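Brillura Cell Support
Ticket: Red block rejected at placement check, arm waits for operator
Site: Jururholm, kitting line
Opened by: Tariq Rajput, shift lead
Assigned to: Anum Minhas
Priority: Normal
Status: Open, workaround in place

Monday, 7:40 a.m. - Tariq Rajput
The two-arm job stops at the placement check and asks for an operator. It's always the red block. Green, yellow and blue go through. The message is "Orientation mismatch, slot 1" and the arm holds over the board until someone presses Accept or Retry.

Retry does nothing useful. It runs the check again and stops again. Accept lets the job finish, but then the report goes to the customer contact at D'Amico with a manual override on it, and I get a call.

We get the same stop in the cell model on the planning PC, so I don't think it's the camera or the lighting on the floor. I ran it there before opening this ticket, with the same job file.

8:55 a.m. - Anum Minhas
Thanks, running it in the model saves us a day. Please send:
- the job file and the version number in its header
- the log folder from the planning PC
- whether anyone has edited the block poses since the August update

9:20 a.m. - Tariq Rajput
Job file and logs attached. I asked both shifts and no one remembers editing poses. But five people have the edit password, so I can't swear to it.

Before the update we had 32 overrides in a month across all jobs. I had 9 before the first break today.

11:05 a.m. - Anum Minhas
I loaded your file and got the stop on the first run. The red block is stored with its stripe at the opposite end from the other three. Position is fine, only the rotation is off, by half a turn.

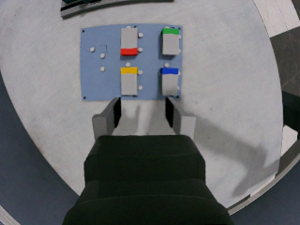
The placement check in the current version compares the stripe end for every block on the board. The old version only compared the position of the block's center, so a job file with a turned block would have passed every time. Your file may have been like this for a long while.

Two questions before I change anything. Is there any reason the red one would be stored the other way around on purpose? And does the next station care which end the stripe is on?

11:30 a.m. - Tariq Rajput
I had to go and ask. When the boards were laid out by hand, the person at the bench turned the red one so the stripe faced them. It was how they told a finished board from one still being worked on. That went into the job file when Storetti set up the cell, as they copied the layout off a finished board.

The next station doesn't care. Inspection does, or did. Two of the inspectors still look for the turned stripe before they sign.

11:50 a.m. - Anum Minhas
OK. Then there are two ways to go:

Option A. Rotate the red block in the job file so all four match. No change to the check. Inspection would need another way to tell a finished board.

Option B. Keep the red block as it is and set an expected rotation of 180 for slot 1. The check stays on for all four slots. It has to be set in each job file that uses this layout.

I would not turn the check off for slot 1. I know that was suggested on the phone.

1:15 p.m. - Tariq Rajput
Going with B for now. Inspection wasn't asked when the cell came in and I don't want to change it on them again in the middle of a week. They lost the bench work already - two of them used to do the layouts, and now they mostly watch the queue and clear stops. If the turned stripe goes, I want them to say what replaces it.

Can you check that the setting doesn't affect anything on the fixture side? The job uses the whole table and I'd like to avoid a second surprise.

2:40 p.m. - Anum Minhas
Went through it. The slot setting is read only by the placement check for the board. The fixture has its own reference and isn't touched. Paths for both arms are the same before and after the change.
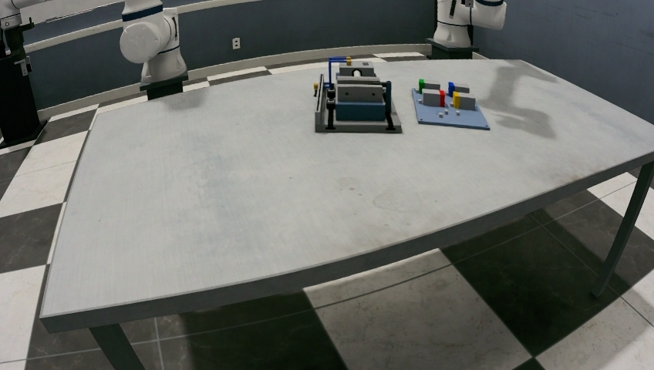

Cell model, full table: fixture, block board to its right, an arm beyond each side at the back.

I ran 2000 cycles in the model overnight settings, accelerated, with the expected rotation at 180. No orientation stops. That's the model only, so please do a supervised run on the floor before you release it to second shift.

Steps:
1. Open the job file and go to Board, Slots, Slot 1.
2. Set Expected rotation to 180. Leave the tolerance alone.
3. Save under a new version number.
4. Restart the job from the queue. Resume keeps the old values.

4:10 p.m. - Tariq Rajput
Done on the main job. First supervised run went through with no stop. I did press Resume the first time and got the old error, so step 4 should probably be step 1 in bold.

Still to do on our side: the other job files with this layout, and a shorter list for the edit password.

4:25 p.m. - Anum Minhas
Noted on step 4. I've asked for a warning on the Resume button when the file version has changed. Keeping this open until you've had a full week on both shifts. Please add a note here if inspection decides on a different mark, and I'll send instructions for Option A.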